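Cup stacks at the drink station, Kosto dining hall

traymaster
We seat 426 at lunch and the drink line backs up to the door. Thinking of moving cups to the tables.

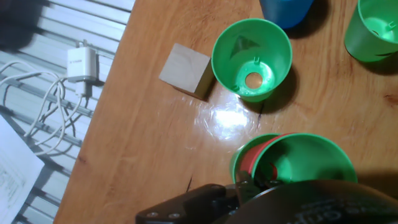

Reply 1: yseok
Don't. We tried it at Sameretti in October and lost 18 tables' worth of elbow room.

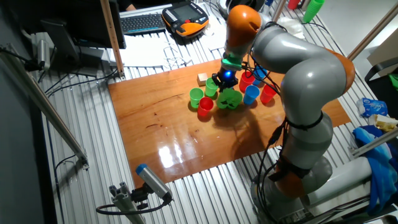 Put a second drink station by the exit instead.

Reply 2: line_cook_25
Disagree. A second station needs plumbing. 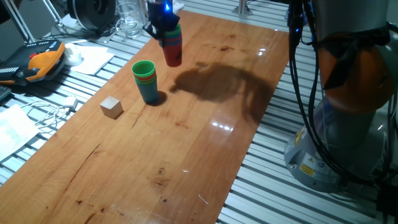
Tables cost nothing to try.

Reply 3: traymaster
No plumbing on that side, so tables it is. 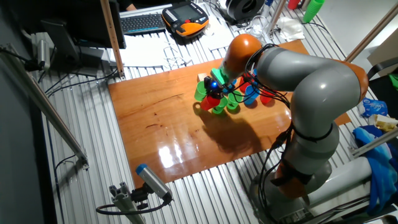 Lunch starts at 11 and I'd set up before then. Plastic cups bunched together on a wooden top like that would suit us fine.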